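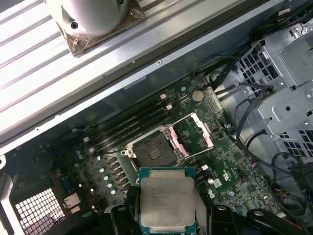
Page last changed: Mon 2 February

Speaker notes: Teaching CPU insertion by remote control
Talk for the Drallton automation users' meeting. Slides are sparse, so most of the content is in these notes. Demo code and the recording schema are in the Skeson repository.

Opening

Start with the task, not the arm. A land-grid-array processor goes into its socket straight down, with no lateral travel once it touches the contacts. The contacts are sprung and very easy to bend. A person does this with fingertips and hardly thinks about it. Asking an operator to do it through a gripper, without fingertips, is a reasonable test of whether a remote-control setup is any good.

Say early that this is a talk about demonstrations. Policy training gets a couple of slides near the end and no more. People who want the learning side should talk to Thenmozhi Kulkarni in the break.

By hand or by remote control

We tried both. Kinaesthetic teaching means the operator grabs the arm and moves it through the task with the motors compensating for gravity. It works well for large motions: reaching over the chassis wall, clearing the drive cage, getting above the board. It works poorly for the last few millimetres. The operator's hands block the operator's view, and pushing on the wrist near contact puts forces into the recording that the arm will never produce by itself.

Remote control keeps hands out of the case. The recorded joint commands are the ones the arm executed, and the operator can work from the same camera views the policy will receive later. The cost is feel. Murali Shenoy ran our first sessions and reported that he was judging contact entirely by watching the chip stop moving, a poor signal and a late one.

Our current practice at Bokberg is remote control for everything from the approach onward. We keep hand guiding for setting start poses.

Chassis orientation

The tower is laid on its side with the panel off, so that the board faces up and insertion is close to vertical. Mention that we did not pull the board out onto a bench fixture. Roman Pawlak argued for the fixture and it would have made the data cleaner. It would also have removed the part of the problem that service depots care about: cables, sheet metal, and a wrist that has to get down between them. 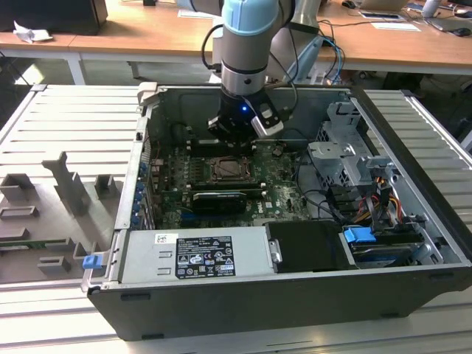
The tower's position on the work surface is changed between episodes by a few centimetres and a few degrees. Operators should not be told the offset beforehand. If they know it, they start moving before they have looked, and the recorded behaviour no longer depends on the image.

Camera views

We record 2 views, one at the wrist and one fixed. The fixed view is good for approach and for working out afterwards why an episode went wrong. The wrist view carries the alignment. During alignment the operator wants both the chip edge and the socket frame visible, and the grasp has to be chosen with that in mind. A grasp that is mechanically fine but hides the near edge of the chip gets rejected.

Someone usually asks about adding a third view. Answer: we have not needed it, and every extra stream has to be synchronised.

Operator procedure

Read this section more or less as written; it gets copied down.

Start with the load plate already open. Opening the lever and plate is recorded as a separate task.

Grip the chip by opposite sides of the package. Do not squeeze across a corner.

Stop above the socket. Hold until the image is steady, then correct rotation first and position second. Correcting both together produces small circular motions that the policy copies faithfully.

Check the orientation key. A chip turned the wrong way ends the episode, and the operator marks it as a failure instead of rotating it in place.

Lower at reduced scaling. Our scaling pedal has 2 settings and the slow one is mandatory from the hold point down.

Release, open the fingers evenly, retreat straight up. Lateral motion before clearing the frame is the most common reason for discarding an otherwise usable recording.

Session length

Sessions are capped at 30 minutes. Past that, alignment holds get shorter and the logs show more last-moment corrections. Jagadeesh Hegde has the plots if anyone disputes the number. I would not claim it transfers to other tasks.

What to keep

Keep the recoveries. An operator who drifts, stops, lifts and tries again has supplied something a clean run does not contain. Our August data was filtered too hard – only smooth episodes were retained – and the resulting policy had no idea what to do after a small error. Prakash Marar relabelled the rejected set, and most of the recoveries went back in.

Discard anything where the chip touched the contacts with sideways motion, even if it seated afterwards. Inspect the socket before the next episode. Damaged boards are set aside for approach-only recordings.

Open points

Force feedback to the operator. The Rantala hand controller supports it but our loop delay makes it buzz near contact, so it is off for now.

Closing the load plate. Still done by a person between episodes.

Leave the last slide up during questions. It has the schema link and the contact address for the data set.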